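Gripper Club Bench Check, end of term, with my comments
Plimer Hall robotics club, December 2021
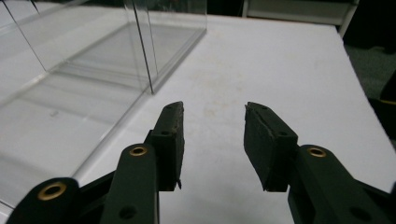 I do this check before every build night and a longer one at the end of term, and this is the long one, so get a drink. The two-finger gripper we call Luko is first on the list, being the thing everybody picks up before they've even got their coat off. The pads have had a hard term. Both of them are scuffed along the top, and the right one has a chipped upper edge (I've marked it as a comment and not a fail, and I'll argue with anyone who wants it the other way around!). The brass grommets on the finger links still look good and bright against the dark green. The clear acrylic box can stay on the table, but back toward the left, please, so the fingers have space to open.

Marks are OK, COMMENT or FAIL. A fail means it goes on the red shelf and stays there until one of the mentors signs it off.

1. FINGERS AND LINKS

1.1 Links free of cracks, checked by hand and with the flashlight: OK

1.2 Grommets seated, don't turn under a thumb: OK
I pushed on every one. One felt a tiny bit loose in September and got pressed back in, and it hasn't moved since.

1.3 Both fingers travel the same amount: OK
Open, close, open, close, 6 times. It's boring and you'll feel silly, do it anyway.

1.4 Pads secure: OK

1.5 Pad surfaces: COMMENT
See above. We have one spare pair in the Sarkow drawer, bag 1196. I'd like them fitted before the spring meet, and whoever does it should save the old ones for practice nights — they're fine for foam blocks.

2. TABLE

2.1 Top clear of screws, zip tie ends and food: OK
Yes, food. I found half a granola bar under the parts tray last month and I'm still a little cross about it.

2.2 Surface clean: COMMENT
There are beige smudges on the white top, faint ones, right in front of where the gripper works. I went at them with a damp cloth and got nowhere. Try the plastic-safe cleaner, and keep it well away from the acrylic, which clouds if you so much as look at it wrong.

2.3 Table doesn't rock: OK
Lean on each corner in turn. We folded a bit of card under one foot and I count that as engineering.

3. ACRYLIC BOX

3.1 Edges smooth, no chips that could cut: OK

3.2 Joints sound: OK
Squeeze gently. Gently!

3.3 Carried with two hands: COMMENT
I saw this done one-handed twice this term, both times by people who know better (one of them was me).

4. POWER AND CABLES

4.1 Battery case undamaged, no swelling: OK
The two 2000 packs are good. The third is the one with tape on it and I've taken it out of the charging rotation.

4.2 Charger off and unplugged at the end of the night: COMMENT
Missed once. I've put a big sign by the light switch, so you'd have to try pretty hard not to see it now.

4.3 Stop button kills the drive right away: OK
Tested with the fingers opening and again with them closing.

4.4 Cables off the walkway: FAIL, fixed same night
The extension lead had crept out across the carpet again. It's now run along the back and clipped. Please don't unclip it to reach the glue gun, just ask me for the longer cord.

5. PEOPLE

5.1 Safety glasses, enough for everyone who came: OK
Two pairs are so scratched it's like looking through soup. New ones are on the order, number 3236.

5.2 Long hair tied back, sleeves up, lanyards off: OK
Lanyards are the one I have to nag about. School badge goes in your pocket when the gripper is powered.

5.3 One person drives, one person loads, and they talk to each other: COMMENT
Much better than it was! The new members are calling out "hands clear" without being asked. The older members, well, have a word with yourselves.

5.4 First aid kit stocked: COMMENT
Almost out of small bandages. I'll pick some up on the way in.

STILL TO DO BEFORE THE KOVÁCS CUP

Fit spare pads and run 1.3 again afterward
Try the other cleaner on the table
Recycle the taped battery at the proper drop-off, not in the hallway bin
Print a fresh copy of this sheet, mine has coffee on page two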